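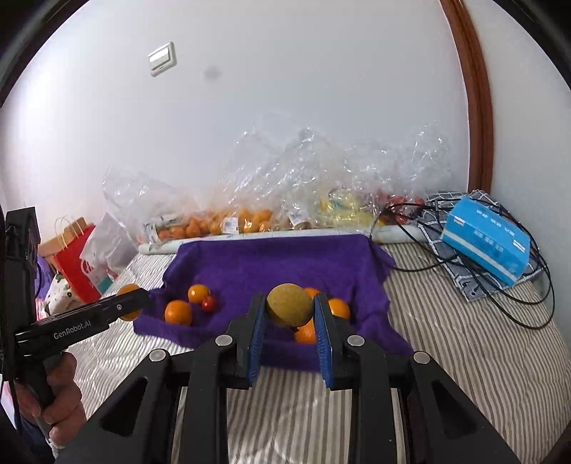 OK so I have fallen completely down the hole of natural dyeing and I need to tell someone. 142 grams of wool yarn, one pot, one kitchen that smells like a wet barn. The color I keep chasing is a deep purple like the cloth under those oranges, and wow, purple is a stubborn one!

Red cabbage gives you a gorgeous violet for an afternoon. Then you rinse it and it goes a sort of tired blue-gray. I've done it 3 times now and I still get excited every time I lift the lid.

Rukhsana Mirani told me to try logwood chips. Soaked them overnight, simmered an hour, strained them through an old pillowcase (RIP pillowcase). First skein came out nearly black. Second one, in the leftover bath: PURPLE. Real purple!!
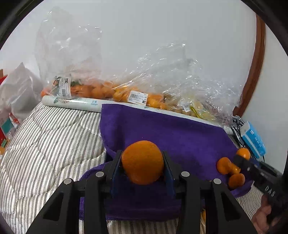 Orange on purple, my favorite combo right now

Which got me onto orange. Onion skins! Yellow ones, papery outsides only, and save way more than you think. Mine came out a warm rusty orange with alum. Going to knit the two together in stripes, five rows each.

Still to try: madder root, walnut hulls, and whatever Vitalii Didenko has growing along his back fence that stained my sleeve in January and has never washed out.

If you've got a purple that holds up in sunlight, please send me your recipe. I have so much undyed yarn left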